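Section 3: Setting up your Brimik sorting labels

You've got the label printer paired and the first roll loaded, so now comes the fun bit! Color labels make a playroom or classroom so much easier to tidy, and most people have a full shelf done in one afternoon.

Before you start

Charge the printer fully. The light by the power button goes from amber to green when it's ready. Wipe down anything you plan to label and let it dry - the adhesive grips beautifully on a clean surface and hardly at all on a dusty one.

3.1 Make a label set

1. Open the Brimik app and tap New Set.
2. Give the set a name. Short names print larger, so "Blocks" will look better than "Building blocks and bits."
3. Choose a layout. Wadcombe has big letters and a picture, and it's lovely for kids who aren't reading yet. Badawi fits two languages side by side.
4. Pick a color for each label. You can save up to 31 labels in one set.
5. Tap Preview and check the spelling.

Note: Sets made before the March update open in the old layout. Tap Refresh and they'll catch up.

3.2 Print and stick

1. Tap Print. Wait for the cutter to click before you pull the strip.
2. Peel from the notched corner.
3. Press down from the middle outward and hold for 17 seconds.
4. Leave the label alone for 3 hours before washing the container.

Caution: Don't pull on a strip while the printer is feeding. This can jam the cutter.

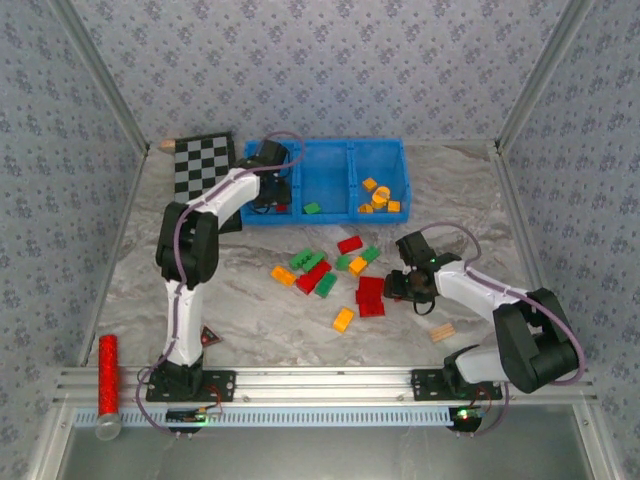 3.3 Change a set later

Kids' collections grow and so can your labels! Open the set, tap the one you want to swap, and print it by itself. Old labels lift off with a little warm water and a fingernail. If a sticky patch stays behind, rub it with a drop of cooking oil, then wash with dish soap.

Note: The print head is good for 2,000 labels. The app shows a reminder when it's time to order a new one, and section 5 covers fitting it.

Guide written by Joelle Chamoun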